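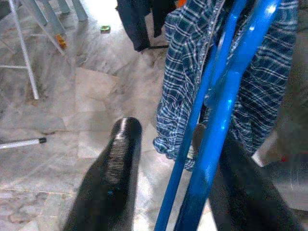
Should a robot that handles household laundry be held to a written standard before it is allowed to work in an occupied home? It should be, and the standard ought to cover the room and the rack as closely as it covers the machine.

2024-12-15
By the Editorial Board, Rasard Review
6 min read

The rules now applied to domestic handling robots were largely carried over from the factory. They assume a fixed cell, a known part and a trained operator standing within reach of a stop button. A home offers none of these. The part is a shirt, and it has been hung up by someone in a hurry. The operator may be in another room.

In July the Cladari working group circulated its draft code for garment handling in the home. It runs to 157 clauses, and members were given until the end of the autumn to reply. Our own view is that the draft is sound in its treatment of force limits and weak in nearly everything else.

Consider a checked garment draped over two blue metal tubes, with one gripper finger on one side of them and the second finger partly behind. The cloth will yield to almost any touch. The tubes will not. A force limit chosen for the cloth may cause the machine to stop each time it meets metal, and a limit chosen for the metal may be far too high for a worn seam. The draft asks for a single figure. It ought to ask for two, together with a plain statement of how the machine decides which applies.

The same reasoning extends to the floor. Small objects lie about under drying racks, and rack legs spread wider than the rails above them. The draft treats the floor as a surface on which a base may or may not travel. It has nothing to say about what the arm should do when its path crosses the foot of a second stand. The trial at the Oltimwood site logged 372 contacts between arm and furniture over its full term, and the report classed all of them as minor. We do not dispute the classification. We do question a form which offered the assessor no means of recording whether the contact was with a leg, a crossbar or a rail, when the remedy is different in each case.

Soft items raise a further point. A machine that grasps a hem may also have grasped the hanger behind it, or a strap belonging to the next garment along. Good practice, in our submission, is to lift by a small amount, pause, and check the load before any longer movement is made. Several developers already work in this way. The Christodoulou guidance, which is voluntary and was written for hospital linen rooms, requires a pause at this stage and sets out how it is to be tested. The domestic code could adopt that section with very few changes.

There is also the question of records. Cameras fitted at the wrist see a good deal of private life at close range: clothing, bedding, whatever happens to be on the floor. The draft permits images to be kept for 375 days after a fault is reported. No reason is given for the figure, and members have been unable to obtain one. We would prefer a much shorter period, with an extension granted only where the householder agrees in writing. The consent form should be one page long and should name the rooms in which the machine may work.

Objections have been made on grounds of cost. Smaller makers argue that testing against real racks and real clothing is slow, and that results vary from one laboratory to the next. Both statements are true. A shared set of five test arrangements, published with drawings and revised at fixed intervals, would meet much of the difficulty. At least one should include two racks standing close together. Another should include patterned cloth in loose folds, as plain cloth laid flat has been used too often in submissions and tells the assessor little about ordinary use.

It has been suggested that the code be issued now and amended later. We advise against this. Codes of this kind are copied into contracts within months, and contract wording is slow to change. A delay of one season would allow the sections on contact, lifting and records to be rewritten and sent out again for comment.

Replies to the draft should refer to clause numbers. Those concerning image retention should be sent separately, as they will be considered by a different panel.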